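Towels and towel rails: your questions answered

These are the questions we get most often at Kastow about our towels, the rails we sell to go with them, and looking after both at home. If yours isn't covered, write to us through the contact form and we'll usually reply by the next working day.

Which towel sizes do you stock?

There are three: a face cloth, a hand towel and a bath towel. The bath towel is 70 cm wide. The bath sheet we used to sell under the Trekum name has been discontinued, and we don't expect it to come back.

Do I need to wash a new towel before using it?

Yes, once, on its own or with similar colours. New terry has a finish on it that stops it soaking up much water, and the darker shades may shed a little dye the first time. Leave out the fabric softener.

Why is my towel shedding fluff?

Loose fibres are left over from the weaving and come out in the first few washes. If it is still shedding after the fifth or sixth, get in touch and we'll replace it.

Can I cut off the care label?

You can, and it won't affect a return for a fault as long as you have your order number. Cut close to the seam and don't pull at the threads. Some people keep it on so they can check the temperature later.

How should I hang a towel so that it dries properly?

Open it out as far as the rail allows, with one layer each side of the bar. A towel bunched up at one end takes longer to dry, and the folds in the middle are usually the last part to lose the damp. If two people share a rail, give each towel its own half and swap in a dry one when you can.

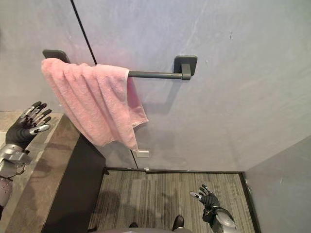
Wibisono wrote to us that folding it lengthways first looks tidier, and that a towel folded this way still dries overnight if the window is left open. We'd agree for a hand towel. With a bath towel in winter, we would still open it out.

Which rail do I need?

Measure the towel, then the clear wall. For a bath towel hung flat, the bar between the brackets should be a little longer than the towel is wide. Our short rail, the 346, is named after its length in millimetres and suits hand towels. The long version of the Bivinetti rail takes a bath towel with room to spare.

How high should the rail go?

High enough that the towel hangs clear of the floor and of anything fixed low down on the wall. Hold the towel up folded in half, mark where the fold comes, and check the bottom edge before you drill. Children's rails can be lower – about 11 cm below shoulder height works well.

Can I fix a rail to a panelled wall?

Usually, but keep both brackets away from the joints. Thin panels need a batten behind them or the correct hollow-wall fixings. The plugs in the box are for solid walls only. If you rent, ask before drilling.

How do I clean a dark-coloured rail?

Use a soft cloth with warm water and a drop of washing-up liquid, then wipe it dry. Limescale shows up more on dark finishes than on chrome. Don't use scouring cream or anything with bleach in it, as these leave dull patches that won't polish out.

My towel has gone stiff. Can it be saved?

Most of the time. Wash it at 60 degrees with half the normal amount of detergent and no softener, then shake it hard before hanging it up. Hard water is the usual cause, so you may need to do this every couple of months.

Can I return a towel I've washed?

Only if it's faulty. Unwashed towels can come back in their wrapping. Parcels that reach us by Wednesday are normally refunded the same week. Rails can be returned unless they have been fitted.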